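Paper or Plastic? What I Learned Asking Shoppers in Lilstead About Their Bags
Araceli Prieto
Project advisor: Birutė Tamošiūnaitė

I picked this topic in the checkout line, which is where I do most of my thinking. The woman ahead of me had brought five cloth bags from home and then left every one of them in her car, and she was so mad at herself! She bought a paper bag anyway. I went home and wrote my proposal that night.

My question was pretty simple. When people end up with a paper bag from a store, what happens to it afterward? Everybody I know has a bag full of bags somewhere (ours is behind the kitchen door), but I couldn't find much on how often those bags get used again, at least not for a town our size.

I wrote a one-page survey with Leonardo D'Amico, who is in my section and is way better at wording questions than I am. We stood outside the Bandberg grocery and then the smaller Valcárcel market on Stevasside Road and asked shoppers to fill it out. We handed out 762 forms over the semester and got 590 back, which made me so happy I bought us both donuts. 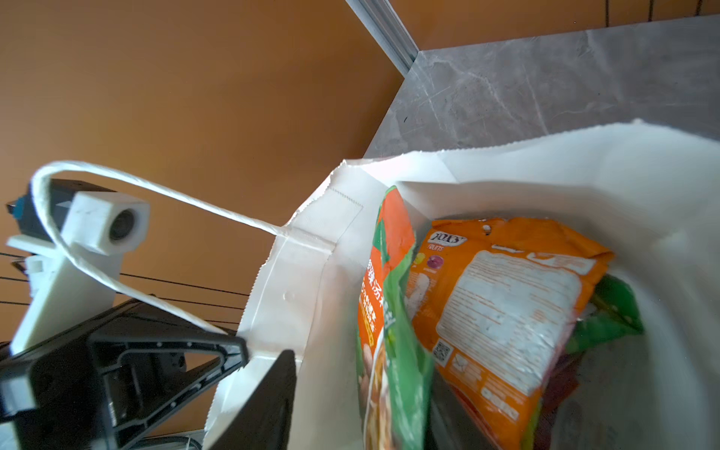
Vol. 3

The first thing I noticed was how much people care about handles. I had only put in one question on handles, and it was almost an afterthought, but the comment boxes were full of them. Twisted paper handles got a lot of love. Flat glued ones did not (one person just wrote "NO" and underlined it). Several people told us they keep a bag only if the handles are still good, and toss it in the recycling if one side has pulled loose. I wish I'd asked that as a real question, because now all I have is comments and I can't put them in a chart.

The second thing was snacks. We asked what people had bought that day, mostly to warm them up, and the people with light stuff like chips, crackers and candy were the ones most likely to say they'd use the bag again. That makes sense to me. A bag that carried a few snack packs home is still in good shape, and a bag that carried milk and frozen peas is usually damp on the bottom by the time you're up the stairs.

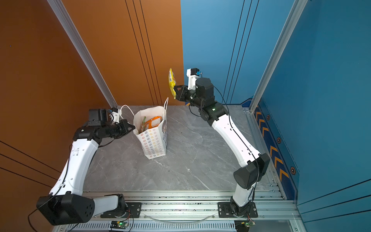 Then there was the question of what the second use is. Trash liner and recycling bin were the big answers, and lunch bag was up there too. Encarnación Tejada, who runs the register at Valcárcel and let us borrow her folding table, cuts hers up for wrapping paper, and after she told me that I started seeing it in the answers all over the place. Gift wrap, book covers, drawing paper for kids, something to put under muddy boots. One man ripens avocados in his.

I should talk about what went wrong. We were almost always out there on Monday, so we missed the weekend crowd completely, and those are the people doing the giant shopping trips. Also, my question 4 asked two things at once ("Do you save and reuse your bags?") and plenty of people save them without ever reusing them. Esperanza Bravo pointed this out when she read my draft, and by then the forms were already printed. I left the question 4 answers out of my totals.

If I did this again I'd give each person a bag with a little card inside and ask them to mark the card every time they used it, for 60 days. Leonardo thinks no one would mail the cards back. I'd still like to try it, maybe with just our dorm to start, and Birutė says I can use the leftover printing money for the cards.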